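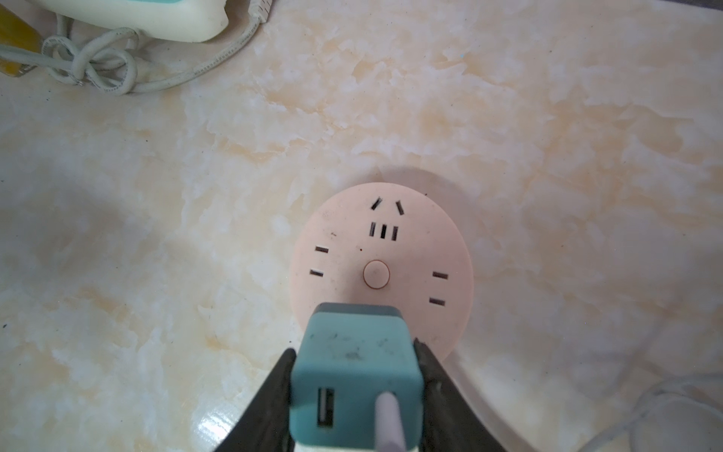 Wrist view from a plug task: teal adapter in the gripper, pink power strip on the counter. Photo: Astitz

Duarte Moreira has the laptop open on the kitchen counter before I've sat down. He wants to show me a plug.

"Watch the fingers," he says. The clip is short. Two black fingers, a teal charger block between them, a round pink power strip on the marble. He stops it, drags it back, plays it again. "Now the same thing, worse."

The second one does look worse. I can't say why. Moreira can. The block comes in tilted, catches, gets pulled back and tried again. Both clips are going into the training set.

Moreira runs data collection at Astitz, a small company in Hedthorpe that gathers examples for robot learning. Clients send a list of chores. His people do the chores over and over by steering an arm by hand, and the recordings get used to teach a model to do them alone. The big customer at the moment is Zivdale, which wants an arm that can manage small household jobs. Plugging things in was near the top of the list.

"They thought it'd be a week," he says. "It's been since July."

The count on the wall when I visit is 3765 recordings. That's all the tasks. Plugs are 429 of them, and he isn't happy with that number at all.

Why so few?

"Slow. It's slow! You do a cup, you pick the cup up, put it down, next. A plug, you've got to line up the pins and you've got to do it from a camera on the wrist, and the thing you're holding is in the way of the thing you're looking at." He holds up a fist in front of his face and tries to look round it. "That's the job."

You can see what he means in the still he picked out. The adapter's top edge already covers the lower part of the disc, and the pins aren't in view at all. The operator works from where the block is, which way it leans, and memory. The strip has sockets on every side, some slots standing up, some lying flat, one pair tilted toward each other like a roof. So there's also the question of which one you're going for.

"We had arguments about that," Moreira says. "Do we tell the operator which socket? Do we let them choose? In the beginning we let them choose and everybody chose the same one."

Everybody?

"The easy one. Of course. I'd do the same." Now a slip of paper goes up before each run with the socket written on it. Low tech, he says. Works.

Ese Tamuno is the operator with the most plug hours. She came over from a job soldering hearing aids and she talks fast and keeps her hands moving. She has 5 rules taped to the side of her station and won't let me copy them all down. One of them is "stop touching it."

"New people fiddle," she says. "They get the plug near the hole and then they do a hundred tiny moves. And the model learns that. It learns to shake. So I tell them, back off, look, come in once. If you miss, you miss, back off again."

Missing is fine?

"Missing is great. Missing and then fixing it, I mean. Missing and then giving up is just a bad tape."

She thinks the early recordings were too clean. Good operators, good light, a bare table, the strip always square to the arm. The model trained on them looked terrific as long as the table was bare and the strip was square. Then a tester turned the strip a little and it pushed the plug into flat plastic and kept pushing.

So they started leaving the counter the way a counter is. Cords, mostly. In Moreira's still there's a long one looped and knotted off to the left, coming from a rounded cream-colored appliance up in the corner, and something yellow behind it. Down at the lower right there's a clear plastic thing you barely notice. The marble itself is a mess of peach and beige streaks.

"I love that counter," Tamuno says. "Terrible for the camera. Shiny, blotchy, shadows everywhere. If it can find a pink circle on that it can find it on my mother's table."

And the scuffs? The adapter has some, plus a few specks of dirt.

"We don't wipe things. I used to wipe things! Duarte told me to quit it."

Moreira shrugs at this. Nobody's charger is clean, he says.

The cable is its own problem. It hangs off the adapter, it's white, it has a bit of weight and it pulls. Operators learn to feel for that through the controls, though there's not a lot to feel. Moreira says the cable ruins more takes than the sockets do. It swings in front, or it snags on something, or it drags the block round a few degrees just when you had it straight. He won't tape it down. Zivdale asked him to, early on, and he wrote back a long email. He's still kind of proud of the email.

What gets thrown out? Less than you'd guess. Each operator records for a stretch, then somebody else goes through the takes and marks them: good, recovered, bad. The bad ones are kept too, in a separate pile. A method they call the Bhattacharjee pass, after the person who wrote the checking script, flags any take where the fingers sit still too long. Those get watched by a human. Sometimes it's an operator thinking. Sometimes it's an operator who sneezed.

"Thinking is a hard one," says Moreira. "You pause, you think, you move. On the recording it's just a pause. What's the model suppose to learn from a pause?"

He doesn't have an answer. They trim some of them. Tamuno doesn't think they should.

"A pause before you push is good," she says. "I want it to pause. I'd be scared of one that didn't."

They go back and forth on this for a while and I stop taking notes. It's clearly not the first time.

There are 12 operators on the books, most of them part time. Shifts are short on purpose. After a long session of plugs your neck goes, Tamuno says, and your takes get sloppy in a way you can't see yourself. She can tell from the recordings who was tired. She can usually tell who it was, full stop. One person always comes in from the left. One person circles.

Is that bad for the model, if everyone has a style?

"No, you want it. You want all of them. What you dont want is only me."

Next up is unplugging, which they both say is harder than it sounds. You have to hold the strip or it comes with you. With one arm there isn't anything to hold it with. Moreira has a few ideas, Tamuno thinks two of them are silly, and she's got a station booked to try them out.

Before I go he plays the clip again, the tidy one. The block goes up toward the disc. He's leaning in, same as he did the first time.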